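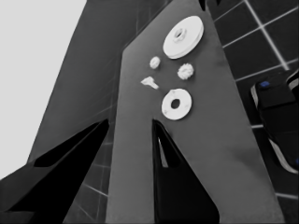

Etikettendrucker im Lager Skenau gibt nach jedem Etikett ein Leeretikett aus

Status: gelöst, Beobachtung läuft
Eröffnet: 05.07.2018
Priorität: mittel
Bereich: Warenausgang
Software: Julten Lager, Druckdienst auf dem Server in Golville

Fehlerbeschreibung

Seit dem Rollenwechsel gestern Nachmittag schiebt der Drucker am Packplatz 2 nach jedem Versandetikett ein leeres hinterher. Der Aufdruck selbst ist in Ordnung, Barcode lässt sich scannen, Adresse vollständig. Bei einem Stapel von 80 Sendungen geht damit die doppelte Menge Material durch. Am Packplatz 1 tritt der Fehler nicht auf, dort ist aber auch noch die alte Rolle drin.

Neustart des Druckers und Neustart des Druckdienstes haben nichts geändert. Die Etiketten kommen wie immer von Bajpai, laut Lieferschein gleiche Artikelnummer wie bei der letzten Bestellung.

Schritt 1: Testdruck direkt am Gerät

Testseite über das Bedienfeld gestartet. Zwei Etiketten, beide bedruckt, kein leeres dazwischen. Der Fehler liegt also eher in dem, was der Druckdienst schickt, oder im Zusammenspiel mit der Etikettenlänge.

Schritt 2: Druckauftrag aus Julten mitgeschnitten

Auftrag als Datei ausgegeben und mit einem Auftrag von Packplatz 1 verglichen. Inhalt identisch bis auf die Sendungsnummer. Kein zusätzlicher Seitenvorschub am Ende. 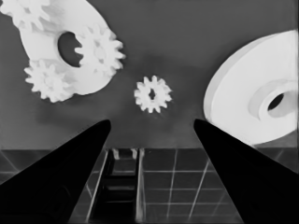 Danach dieselbe Datei ohne Julten direkt an den Drucker geschickt. Ergebnis: ein bedrucktes, ein leeres Etikett. Der Druckdienst ist damit raus. Ich hatte zuerst noch die Warteschlange in Verdacht, die war im Oktober auf den neuen Server umgezogen — dort ist aber alles unauffällig.

Schritt 3: Sensor und Medienlänge

Am Drucker war als Medientyp »Endlos« hinterlegt, vermutlich beim Rollenwechsel verstellt. Auf »Lücke« zurückgestellt, Kalibrierung ausgeführt. Beim ersten Durchlauf brach die Kalibrierung mit der Meldung »Kein Medium« ab. Sensorfenster gereinigt, Klebereste an der unteren Führung entfernt, zweiter Durchlauf ohne Fehler.

Danach Probedruck mit 18 Etiketten aus Julten, kein Leeretikett mehr. Einstellungen im Gerät gespeichert, Drucker aus- und wieder eingeschaltet, Werte sind erhalten geblieben.

Rückfrage vom Lager

Können die leeren Etiketten noch verwendet werden? Antwort: Nein, bitte nicht wieder aufwickeln. Die Kanten lösen sich beim Einlegen und kleben dann an der Walze. Für handschriftliche Regalbeschriftung sind sie brauchbar.

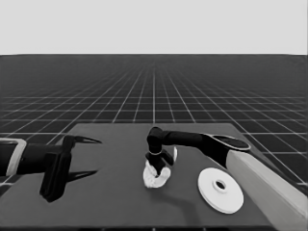 Noch offen

Packplatz 1 bekommt beim nächsten Rollenwechsel dieselbe Prüfung, bitte vorher kurz hier im Ticket melden. Das Menü am Bedienfeld ist derzeit nicht gesperrt. Ob wir eine PIN setzen, muss die Lagerleitung entscheiden — die Frühschicht müsste sie dann auch kennen.

Nachbestellung von 400 Etiketten für Skenau ist eingetragen, Liefertermin fehlt noch. Das Ticket bleibt bis zum nächsten Rollenwechsel auf Beobachtung.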